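Forum > Grippers and end tools > Kits and reviews
Thread: Stotia hand-held gripper pair, worth it for packaging work?

tinplate_lou
Has anyone bought the Stotia pair kit? Looking at it for recording demos of light packing jobs: wrappers, trays, thin card. The shop in Skomdale has it listed with spare fingers and a carry case. I have a single Hajdu now and want to do two-handed work.

benchrat
I have had the pair for 8 months. Build is fine. The linkage has brass bushings and mine have no play so far. The fingers are plain blocks that close flat against each other, and that matters more than you would think with foil. Closed on a wrapper:

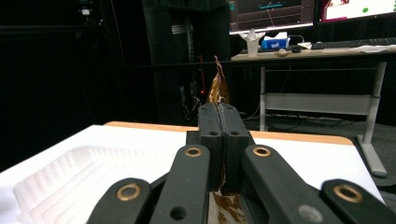
Jaws shut on a brown and gold foil wrapper, tray to the left.

The grip force comes from your own hand, so if you crush things, that is on you. My complaints are the cables and the manual. The manual is 3 pages and one of them is the warranty.

oddjobber
I sent mine back. I was doing bags of screws at 200 grams each and my thumb was done after an hour. The Hajdu is lighter and has a softer trigger. For the same money I would get a second Hajdu and skip the pair kit.

benchrat
200 grams is not light packing. For wrappers and card I don't notice the weight. Agree that the Hajdu trigger is softer, but I never liked its rounded tips on thin stock.

tinplate_lou
Thin stock is most of what I have. Does the Stotia hold card upright without bending it? I need to set dividers into clear trays.

benchrat
Pinch it low and come in from the side. You want the other gripper free and a little open in case the tray moves. I put white paper down over the table first. Right gripper on the card, left one waiting:
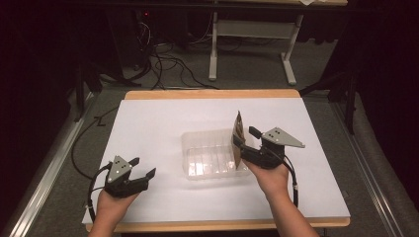
marrowfat
Cable routing is what would stop me buying it. I ran the Stotia for a month and kept dragging the cord over the parts. A clip at the wrist fixed most of it, but a clip should come in the box at that price.

oddjobber
Same here, and the cords are stiff when new. Also check the return terms. The Skomdale shop kept 80 dollars from my refund as a restocking fee.

tinplate_lou
80 is steep. Does the recording software come with it or is that separate?

marrowfat
Separate. I use Flovumik. It picked up both grippers the first time, but you have to calibrate left and right one at a time. Save the profile when you are done or you will do it all over again at the next startup.

benchrat
Flovumik here too. No complaints except the updates.

tinplate_lou
OK. I will ask the shop about the fee before I order. If they won't drop it I will look for a used pair. If anyone has one to sell, send me a message.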